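Lustar Hand-Held Gripper, second version
Reviewed Jul 27, 2020

The Lustar is a two-jaw gripper with a camera on top and no arm attached. You carry it through a chore, it records, and the recordings are used to train a policy for a real arm. I bought mine in January and have logged 1805 demonstrations with it, nearly all household pickup.

Build is good. The linkage pivots on plain pins and has developed no slop I can measure. The ribbed pads are the weak point. They shed grip on thin film, and I am on my second set after 300 hours. Replacements ship from Pidville and take 4 weeks.

Compared with the Tully remote-control rig I used before, throughput is much higher. With the Tully I was always waiting on the follower arm. With the Lustar the limit is my wrist, and the trigger spring is too stiff for long sessions - I stop at the end of each hour.

Camera placement is sensible. Both pads stay in view with the jaws fully open, so the approach to a target is recorded along with the grasp. Quick turns of the wrist blur the background badly, and the exposure setting in the software does little for it.
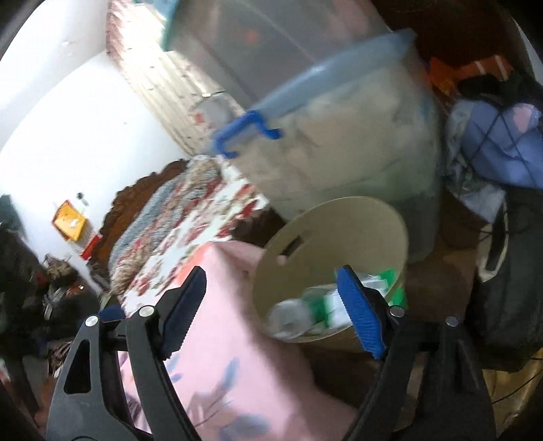
Jaws open over a waste bin, clear bottle at the bottom.

Bins are the hardest case for the hardware. The jaws need room to spread, and a narrow rim forces a steep wrist angle. I would still buy it again, with spare pads in the same order.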